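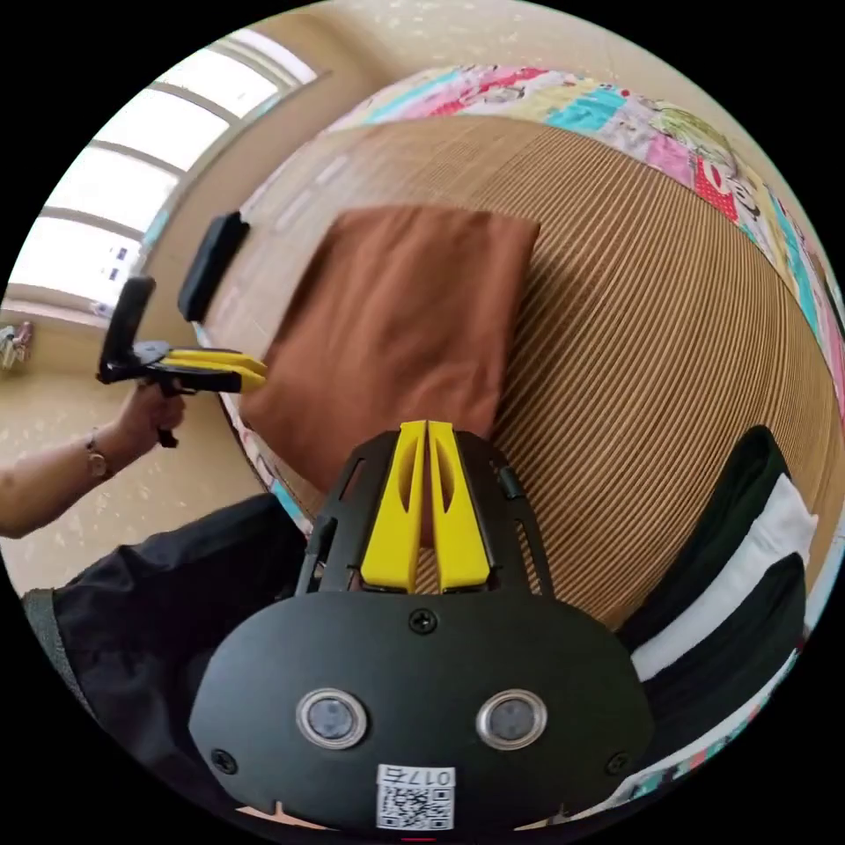 The Galier bedside tea maker. Hot water ready when you wake up, tea or coffee, no trip down to the kitchen. It's meant for people whose first proper thought of the day happens on a pillow, like the one in the photo, and who would like to stay near it a bit longer. Set the time at night, fill the tank, go to sleep. Small enough for most bedside cabinets, quieter than a normal kettle, light goes off completely if you want it to.

Back in stock September. White or dark green. Cream is finished, please don't ring about cream.

What you get

Galier base unit with clock
Water tank with lid, 600 ml
Duder pot, glazed stoneware, with lid
Leaf basket for the pot, steel mesh
Coffee cone, takes ordinary paper filters (filters not included)
Drip tray
Measuring spoon
Booklet

No cups in the box. We used to put one in and they got broken in the post.

How it works

Water goes in the tank at the back. At the set time the heater comes on under the tank and pushes the hot water up the tube and over into the pot, a bit at a time. Tea is in the basket, or coffee in the cone, whichever you put on the night before. When the tank is empty it clicks off. Then the alarm goes, if you've switched the alarm on. You can have the tea without the alarm or the alarm without the tea.

The pot sits on a warm plate. Warm plate stays on half an hour, then off by itself. Want it off sooner, press the plate button. It won't boil the tea, it just stops it going cold while you are deciding about getting up.

A full tank does 3 small cups or 2 decent mugs. If there's only one of you fill it to the lower line.

Tea

Leaf tea works best. Basket is wide so the leaves have room to move, one level spoon for each cup and another if you like it strong. Teabags are fine too, take the basket out and drop them straight in the pot, strings outside the lid or they get sucked under and make a mess.

Black tea: good. It was designed round black tea.
Green tea: there is a switch on the side marked LOW. Slows the water down so it arrives a bit cooler. Better than without, though if you are very particular about green tea you will probaly still want to do it by hand.
Peppermint, chamomile, rooibos: all fine. Chamomile flowers swell up a lot so go easy.
Spiced tea: whole spices ok, ground ones clog the mesh.
Milk: do not put milk in the tank. Not in the tank, not ever. Guarantee doesn't cover it.

For the milk itself, people use a little flask or a covered jug left on the windowsill in winter. There's no cooler on the Galier. We get asked a lot.

Coffee

Swap the basket for the cone. Paper in, medium ground coffee in, lid of the pot off, cone on top. Fold the seam of the paper over or it lifts up on one side and you get grounds in the pot. Ground coffee left out overnight loses a bit of its smell, no way round that, but there's a clip cover for the cone which helps. Put the clip cover on. Machine lifts water through the hole in the middle of it.

Very fine coffee (the stovetop or espresso sort) is too slow, backs up and goes over the side. Drip tray catches most.

Setting the clock

Hold CLOCK, turn the dial, let go.
Hold TEA, turn the dial, let go. That's when the water starts, so allow a few minutes before you actualy want to drink it.
Hold ALARM, same again.
Slide the front switch to AUTO. Easy to forget. If nothing happened this morning it's nearly always the front switch.

After a power cut the clock flashes and AUTO goes off for safety. Reset it.

If you just want tea now, slide to NOW. Works in the afternoon as well as the morning.

Size and things

Tank: 600 ml
Lead: long enough for a socket behind the bed, comes out at the left side
Plug: UK plug fitted
Clock display: amber, three settings plus off
Outside: painted steel, plastic lid
Pot: stoneware, dishwasher ok
Basket and cone: dishwasher ok, top shelf
Base unit: damp cloth only, unplugged

Stand it on something flat and hard. Not on the mattress, not on a pile of books, not under a shelf, the steam comes up at the back and will lift the varnish. Keep curtains and bedding clear of it. Leave a gap behind. If you have small children or a cat that walks on things at night have a think about where it's going first.

Cleaning

Rinse the pot and basket every day. Tip out any water left in the tank, fresh water every evening makes a big diffrence to the taste. Wipe the plate when it's cold.

Limescale: hard water areas, once a month. Riedl descaler, one sachet in a full tank, set to NOW, throw it away, then two tanks of plain water. Soft water areas, a few times a year is plenty. White vinegar does work but the first tea afterwards will taste of it and so will the second. We sell the Riedl sachets on the spares page, they're gentle on the tube seal which some of the supermarket ones are not.

If it starts getting noisy or taking ages, it's scale. Descale before sending it back please.

Spares

Tank lid
Leaf basket
Cone and clip cover
Duder pot, with or without lid
Tube seal (get two, they're tiny and roll away)
Drip tray
Riedl descaler sachets

Duder pots are hand glazed so the colour varies from one to the next, a new lid may not match an old pot exactly. Doesn't affect the fit.

Spares for the older Galier, the one with the round dial on the top: baskets and seals yes, tanks no. Tanks for those have gone for good.

Guarantee

2 years on the base unit. Tested to 2000 fills at the workshop before we put it on sale. Pot and cone are covered if they arrive broken, not if they get dropped. Keep the receipt or the order email, either will do. Scale damage not covered, milk not covered, see above about milk.

Delivery

Goes by Trastport, tracked, usually a couple of working days once it's left us. They text you in the morning with a slot. If you're out they'll try a neighbour, then take it back to the depot. Tell us at checkout if you'd like it left in a porch or shed. Highlands and islands a bit longer. Northern Ireland fine. Not sending abroad at the moment, wrong plug.

Keep the box until you're happy with it. Returns are ok within the month, clean and dry please, water left in the tank leaks and soaks the carton and then Trastport won't carry it.

Gift wrap: brown paper and string, pick it at checkout. We'll put a note in if you type one in the message box. Keep it short, they're written by hand.

Questions we get

Is it loud? There's some bubbling towards the end. Some people wake up to that and never bother with the alarm.

Can I leave water in it all day? You can. Change it before you use it.

Can I use it with soup, or hot chocolate? Water only through the tank. Put chocolate powder in your mug and use the hot water from the pot, that's fine.

Does it turn off if I forget to fill it? Yes. Cuts out when dry. Let it cool down before you fill it up, cold water on a hot plate isn't good for it.

Can I see the clock from the other side of the bed? Not really. It faces forwards. Turn the whole unit a little.

Will my own teapot fit? If it's short and wide, maybe. The spout of the tube has to sit over the opening and the pot has to press the little lever at the back or no water comes. Most people's don't.

Is the green the same as last year's green? Slightly darker. Same paint name, different batch.

Do you do a bigger one? No plans. It'd be too tall for the bedside.

Ordering

Choose colour, choose with tea or coffee cone on top (you get both, it's only how it's packed), add spares if you need them so they go in the same parcel. Orders in before noon normally go out same day. If the button says Notify Me then that colour is out, leave your email and we'll send one message when it's back.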